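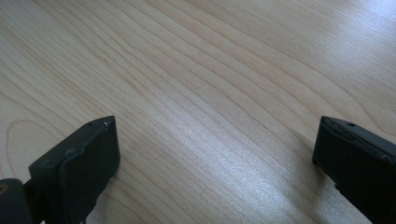
Fig. 1. Pale wood with a long, running grain.

Section 2: Getting the reel and line ready

You've got the rod out of its tube and you're itching to get to the water. Hold on for one evening more! Everything in this section can be done at the kitchen table with a cup of tea, and a carefully filled spool makes a bigger difference to your casting than anything else in the box. These steps cover the Nulesar travel rod with the small Kneath reel. If you have the larger reel, the order is the same, but the drag knob is at the back.

You will need: the rod (both sections), the reel, the 200 m spool of 6 lb line, scissors, a damp cloth, a pencil, and a helper if there is one to be had.

Choose a table with good light. Clear line vanishes on a busy tablecloth, so take the cloth off.

Fitting the reel

1. Loosen the locking ring on the rod handle until the hood slides freely.
2. Slot the front of the reel foot into the fixed hood, then bring the sliding hood up over the back of it.
3. Tighten the ring by hand. Stop when the reel no longer rocks from side to side.

CAUTION: Never use pliers on the locking ring. The thread is fine and will strip.

4. Fold out the handle and screw the cap down on the opposite side. You can swap the handle to the other side if you prefer to wind with your right hand. Try both, as plenty of right-handed people are happier winding with the left.

Filling the spool

5. Push the two sections of the rod together with a slight twist, lining up the rings by eye.
6. Open the bail arm (the wire hoop on the front of the reel). Do this before you tie anything. Everyone forgets once, and then has to cut the knot off and start again.
7. Pass the end of the line down through the rings, starting at the tip, and tie it to the reel spool with the arbor knot shown inside the lid. Trim the tag end short.
8. Close the bail arm. Put a pencil through the middle of the supply spool and have your helper hold it, pressing lightly on the sides so that it doesn't spin freely.

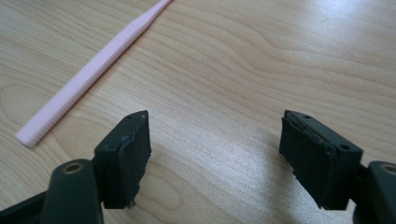 9. Pinch the line between finger and thumb with the damp cloth, just above the reel, and wind slowly. You want it to go on snug and even. After the first couple of dozen turns, stop and let the line between the rod tip and the supply spool go slack. If it springs into coils, the line is going on with a twist in it.

NOTE: To cure twist, lay the supply spool flat on the floor, label up, and wind a little more. If the coils get worse, turn it label down. One way or the other will settle it, and it's very satisfying when it does.

10. Keep going until the line sits 2 mm below the lip of the spool. Any fuller and it will jump off in loops when you cast. Any less and it drags over the lip and you lose distance.
11. Snip the line and tuck it under the clip on the side of the spool.

Setting the drag

The drag lets a fish take line before the line breaks. It's a lovely thing to hear working.

12. Turn the knob on top of the reel clockwise until it is firm, then back it off a full turn.
13. Release the line from its clip, close the bail arm and pull the line straight off the reel with your hand. It should come away smoothly under a steady pull, with no jerks.
14. Adjust a click at a time. If in doubt, leave it a little loose.
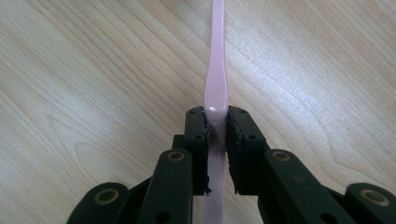
CAUTION: Do not oil the drag washers. They are meant to run dry on this reel, and oil makes them slip and then grab.

Before you pack up, slacken the drag right off. Washers left squeezed all winter go flat, and a reel put away in December can feel rough and sticky by April. Make a habit of it after every trip and you'll have no trouble.

If the reel feels stiff

A new reel can be a touch tight in cold weather. Turn the handle gently for a minute or so indoors. If it still catches, check that the spool is pushed fully home and that no loop of line has slipped down behind it. Loops behind the spool cause most of the grumbling noises we hear about, and you can clear them by unscrewing the drag knob, lifting the spool off and unwinding the loop from the shaft.

Spare spools come in the Nelard pouch and fit without tools. Many people keep a second one filled with heavier line for weedy places such as the margins at Bornau, where the light stuff can leave you stuck fast.

Go on to Section 3, Tying on and first casts.

Text revised 18th December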